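Rocha choir album: questions we get

Is the whole album worship music?
Mostly. Nine of the songs are hymns. I'd call the other two love songs, whatever the sleeve says.

Who sings lead?
Siham Qaisi on the slow ones, Mesfin Zeleke on the rest.

Did it really get over 300 preorders?
So the label tells us. We haven't seen the list, so we don't repeat it as fact. 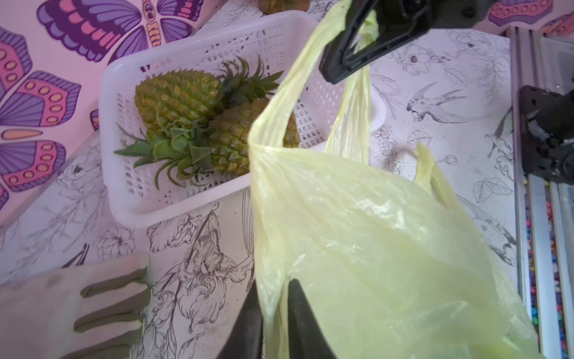 Will there be a live date in September?
Gredau has announced one before and then gone quiet. Wait for a ticket link - a poster doesn't count.

Is the "healing frequency" mix worth paying extra for?
We played both versions back to back and heard the same song, a bit louder.

Can our church use the lyrics?
Ask Ermira Berisha at the label, and get it in writing.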